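# Zandholm Issues Good Practice Guide for Robot Arms on Shared Laboratory Benches
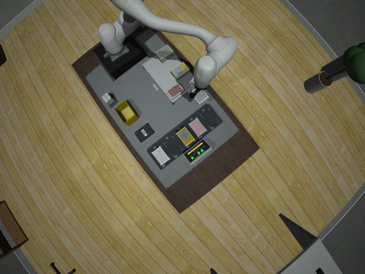

Neema Shemweta said the guide settles an argument her own group had been having for 12 months, over whether a bench layout tested only in simulation should count as tested at all. Under the new text it does, provided the model and the physical bench carry the same layout number and any later change is made to both.

The Zandholm Laboratory Automation Forum today released the second edition of its Good Practice Guide for Bench-Mounted Robot Arms. The guide applies to laboratories in which a single arm moves microplates between fixed stations, and it replaces the edition now in use at member sites in Skolness and Nisbet.

The new edition was prepared after a review of 346 incident and near-miss reports submitted by members. Most concerned plates set down slightly out of position, or stations that had been moved without a matching change to the program. No injuries were reported.

Members are asked to adopt the following practices:

- Every plate position on the bench is to be marked at its corners, whether or not it is in regular use. The simulated bench pictured with this release shows white corner guides on a black station panel, with plates in some positions and other positions open.
- A new or changed layout is to be run in simulation from start to finish before the arm is powered on at the physical bench.
- The approach to each plate is to be made from above at reduced speed. The simulated arm is shown with its gripper directly over a small white microplate.
- Loose items are to be cleared from the work surface before each run, and the check is to be entered in the bench log.
- Where plates of different colors are used to separate sample types, the color key is to be posted within sight of the operator.

The guide does not set limits on force or payload. Those remain a matter for the arm's manufacturer and for applicable safety standards, and nothing in the text should be read as relaxing them.

A section on record keeping has been rewritten. Laboratories are now asked to retain the simulation file for each approved layout for 4 years, together with the name of the person who approved it. Sites using the Irance scheduling format may attach the file to the run record and need not keep a separate copy.

The guide takes effect for member laboratories in October. Sites with layouts approved under the first edition may continue to use them until the next change to the bench, at which point the new requirements apply in full. Copies are available to members and nonmembers on request from the Forum's office in Zandholm.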